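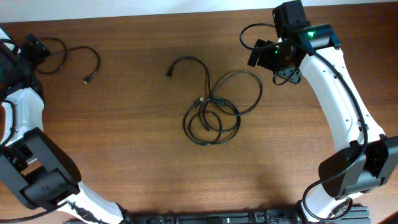
드렐티츠, 2024년 3월 24일

게임 가격 연구에 참여할 플레이어를 찾습니다. 단, 우리 말을 그대로 믿지 않을 분이면 좋겠습니다.

플로르켈은 PC 게임의 가격과 판매 방식을 들여다보는 작은 독립 연구 모임입니다. 게임을 만들지 않고, 팔지도 않습니다. 4월 한 달 동안 다운로드 판매 게임의 할인, 묶음 상품, 시즌 패스, 지역별 가격을 플레이어가 어떻게 받아들이는지 조사하려고 하며, 여기에 함께할 참가자를 모집합니다.

왜 또 설문이냐고 물으실 수 있습니다. 우리도 같은 의문을 갖고 있습니다. 지난 몇 년 사이 "플레이어는 할인을 좋아한다"는 결론을 담은 보고서를 수도 없이 읽었습니다. 당연히 좋아하겠지요. 75퍼센트 할인 표시가 붙은 게임과 붙지 않은 게임을 나란히 놓고 어느 쪽이 좋으냐고 물으면 답은 정해져 있습니다. 그런데 그렇게 산 게임을 몇 시간이나 했는지, 애초의 정가가 누군가 실제로 지불한 적이 있는 금액인지 묻는 보고서는 드뭅니다. 조사 비용을 낸 쪽이 게임을 파는 회사인 경우가 많으니 놀랄 일도 아닙니다.

예비 조사에서 우리는 참가자들의 라이브러리에 있는 게임 1,619개를 살펴보았습니다. 이 가운데 650개는 한 번도 실행된 적이 없었습니다. 이 숫자를 두고 모임 안에서도 해석이 갈립니다. 연구를 총괄하는 발렌티나 초르노볼은 할인 행사가 필요 없는 구매를 만들어 낸다고 봅니다. 통계를 맡은 아르투로 아마토는 그렇게 말할 근거가 아직 없다고 합니다. 묶음 상품에 딸려 온 게임이 따로 표시되지 않았고, 표본도 게임을 많이 사는 사람들 쪽으로 기울어 있었습니다. 아마토의 지적이 맞습니다. 그래서 본조사를 합니다.

어떤 분을 찾는가

만 19세 이상으로, 최근 1년 동안 PC용 다운로드 게임을 자기 돈으로 한 번 이상 구입한 분이면 됩니다. 한국어로 글을 쓰는 데 불편이 없어야 합니다. 하루에 몇 시간씩 게임을 하는 분만 찾는 것은 아닙니다. 일 년에 한두 개 사는 분, 사 놓고 잊어버리는 분, 할인이 싫어서 발매일에 정가로 사는 분의 기록이 오히려 부족합니다. 예비 조사 때는 이런 분들이 중간에 많이 그만두셨습니다. 질문지가 길고 지루했기 때문이라고 짐작하며, 이번에는 줄였습니다.

게임 유통사나 퍼블리셔, 가격 비교 사이트에서 급여를 받고 있는 분은 참여하실 수 없습니다. 가족이 그런 회사에 다니는 경우에는 신청서에 적어 주시면 됩니다. 탈락 사유는 되지 않지만 분석할 때 알고 있어야 합니다. 방송이나 리뷰 활동을 하면서 게임을 무상으로 제공받는 분도 마찬가지로 적어 주십시오.

모집 인원은 99명입니다. 예산이 허락하는 최대치이고, 그 이상의 의미는 없습니다. 이 인원으로 전체 플레이어를 대표한다고 주장할 생각도 없습니다.

무엇을 하게 되는가

첫째 주에는 지금 가지고 있는 게임의 목록을 제출합니다. 계정 비밀번호를 요구하지 않으며, 누가 우리 이름으로 요구하더라도 절대 알려 주지 마십시오. 목록을 직접 적거나 화면을 갈무리해서 보내면 됩니다. 알리고 싶지 않은 제목은 지우고 보내도 괜찮습니다. 지운 게임이 있다는 사실만 표시해 주십시오.

그 뒤로는 구매 일지를 씁니다. 게임을 샀거나, 살까 하다가 그만두었을 때마다 짧게 적습니다. 얼마에 나와 있었는지, 그 가격을 어디서 알았는지, 왜 사거나 사지 않았는지가 기본 항목입니다. 아무것도 사지 않은 주에는 "없음"이라고만 쓰면 됩니다. 일지를 채우려고 일부러 게임을 사지는 마십시오. 예비 조사에서 실제로 그런 분이 계셨고, 그 자료는 결국 쓰지 못했습니다.

모의 상점 과제도 한 번 있습니다. 줄리어라는 이름의 시험용 상점 화면에서 여덟 가지 게임을 둘러보고 장바구니에 담는 과제입니다. 참가자마다 보게 되는 가격과 할인 표시가 다릅니다. 어떻게 다른지는 과제가 끝난 뒤에 전부 공개합니다. 미리 알려 드릴 수 없는 유일한 부분이니, 이 점이 마음에 걸리는 분은 과제를 건너뛰어도 됩니다. 실제 결제는 없습니다.

마지막으로 희망자에 한해 음성 면담을 합니다. 면담은 라우이만이 진행합니다. 유도 질문을 한다고 느끼면 그 자리에서 말씀해 주십시오. 녹취록에 그 지적도 그대로 남깁니다.

사례에 대하여

참가비는 현금으로 계좌에 입금합니다. 금액은 참여 확정 전에 보내 드리는 안내문에 명시되며, 읽어 보고 적다고 판단되면 거절하시면 됩니다. 큰돈은 아닙니다. 게임 코드나 상점 적립금으로는 지급하지 않습니다. 가격 연구를 하면서 특정 상점의 적립금을 나눠 주는 조사가 적지 않은데, 그 돈을 받은 사람이 그다음 주에 무엇을 사는지 관찰해서 무슨 의미가 있는지 모르겠습니다.

중도에 그만두셔도 참여한 주만큼은 지급합니다. 추첨은 없습니다.

누가 돈을 내는가

연구비는 모로즈 기금에서 나옵니다. 모로즈는 게임 회사의 지분을 갖고 있지 않다고 우리에게 서면으로 밝혔습니다. 우리가 확인할 수 있는 것은 그 문서까지입니다. 기금 측은 질문지를 사전에 보지 않았고, 결과 발표를 막거나 미룰 권한도 없습니다. 계약서의 해당 조항은 요청하시면 사본을 보내 드립니다.

결과가 시시하게 나올 가능성도 있습니다. 할인이 구매에 별다른 영향을 주지 않는다고 나올 수도 있고, 차이가 너무 작아 아무 말도 할 수 없을 수도 있습니다. 그런 경우에도 발표합니다.

개인정보

이름과 계좌 정보는 구매 일지와 분리해 보관하고, 지급이 끝나면 폐기합니다. 일지에는 참가 번호만 붙습니다. 자료 관리는 페트로 티모슈크가 맡습니다. "익명 처리"라는 말을 너무 믿지는 않으시는 편이 좋습니다. 희귀한 게임을 여럿 가진 사람은 목록만으로도 누군지 짐작할 수 있습니다. 그래서 게임 목록 원본은 공개 자료에 넣지 않고, 장르와 가격대로 묶은 표만 공개합니다. 삭제를 원하면 표가 확정되기 전까지 언제든 요청하실 수 있습니다.

신청 방법

플로르켈 홈페이지의 참가 신청란에 다음 내용을 적어 보내 주십시오.

이름 또는 평소 쓰는 별명
연락받을 전자우편 주소
가장 최근에 산 게임과 그때 낸 금액(기억나지 않으면 그렇게 적어 주십시오)
사고 나서 후회한 게임 하나, 없으면 빈칸
게임 업계와의 이해관계 여부

자기소개서는 필요 없습니다. 게임 실력이나 플레이 시간도 묻지 않습니다. 후회한 게임에 대한 답은 선발에 반영되지 않으니 짧아도 됩니다.

선발은 선착순이 아닙니다. 연간 구매 횟수에 따라 신청자를 나눈 다음 각 집단에서 무작위로 뽑습니다. 뽑히지 않은 분께도 연락을 드리고, 그분들의 신청서는 바로 지웁니다.

연구 절차에 관한 문의는 초르노볼에게, 참가비 지급에 관한 문의는 톤 마스에게 해 주십시오. 두 사람 모두 홈페이지의 문의란으로 연락할 수 있습니다. 질문지의 허점을 발견해서 알려 주시는 분은 신청 여부와 관계없이 환영합니다. 예비 조사 질문지는 홈페이지 자료실에 올려 두었고, 이미 받은 지적과 그에 대한 답변도 같은 곳에 있습니다.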